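Saturday, finally sitting down

Well, the potluck is tomorrow and I have been on my feet since before seven, so my handwriting is going to be a mess and I don't care. Tea is made, socks are off, the dog has given up asking for dinner seconds.

Morning

Drove out to Ivilcombe to get the folding chairs from Benito. He said 31, and then he found a few more behind the boat, and then two of those were broken, so I have no idea what came home with me. The trunk wouldn't close! I did the whole way back at a crawl with a bungee cord and my hazards on, and a man in a white pickup was very rude about it at the light. Benito also gave me a bag of lemons. He always looks so thin now but his mood is good, and he talked the whole time about his sister's new knee.

Stopped at the hardware store for string lights. $43 for one strand! I put them back and then went and got them again, because I'd already told Aitana there would be lights.

Afternoon

Aitana came over at two and we got into it about desserts. She wants to do her mother's rice pudding, which takes forever and needs the big pot, and the big pot is spoken for (Rafsan's chili). I said what about an icebox cake, the kind my grandmother made for every single church supper, graham crackers and boxed chocolate pudding and whipped cream out of a tub. Aitana made a face like I'd suggested gravel. But I grew up on that cake! You leave it overnight, the crackers go soft, and people who swear they don't eat sweets come back for a second square. I got a bit heated about it. We ended up agreeing on both, and she's making hers at home in her own pot.

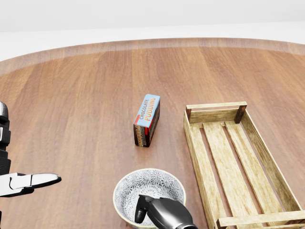
Evening

Rafsan called to say the chili is going to be mild because Joonas can't take any heat at all. Fine by me. Then Odair called to ask if he could bring his cousins, and how many cousins, well, he wasn't sure. I said bring them. I've got chairs!

Vacuumed the porch, if that's a thing people do. Found my good scissors under the glider, which I had been blaming on my nephew since May. I owe him an apology and probably five bucks.

Still to do: iron the long tablecloth, cut up Benito's lemons, find the ice scoop, text Joonas about parking on the grass and not in front of the Iglesias driveway like last year. Forecast says clear until night. My back hurts in a brand new place. Bed.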